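**Progress report to the Birkett Fund - Cemorcombe Community Workroom**
Reporting period: to the end of January
Prepared by: Dennis Furnival

## Summary

Work on the shared workroom at Plarkthorpe has continued in line with the revised plan. The grant of 2,000 awarded by the Fund has been applied to tables, small storage and minor electrical work. At the close of the period, 900 remained unspent and is committed to the second phase.

## Activity in the period

The old trestles were removed in the first week and the walls were repainted before any furniture was brought in. The new tables were supplied by Ovotov and assembled on site. Delivery of 2 of them was delayed, and the supplier waived the carriage charge.

Storage was the main concern raised by users at the autumn meeting. Small supplies had been kept in boxes under the tables, where they were difficult to reach. We have therefore begun placing open wire stands on the tabletops, so that containers can be kept off the work surface while staying within reach. Each stand can be lifted away when a full table is needed.

Some 30 people used the room during January. Wednesday evening remains the busiest session, and a booking sheet has been introduced for it.

## Matters outstanding

- Labels for the storage containers have been ordered but not yet received.
- Cables near the wall sockets are to be clipped up in the second phase.
- Nigel Nuttall is obtaining a second quotation for task lighting - the first exceeded the amount allowed in the budget.

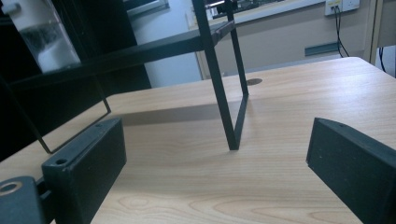

*Black wire stand with a plastic container, on one of the wooden tabletops.*

## Next period

We intend to complete the storage, settle the lighting order and carry out a short survey of users. No change to the overall budget is requested. A statement of spending, with receipts, will be sent to the Fund under separate cover.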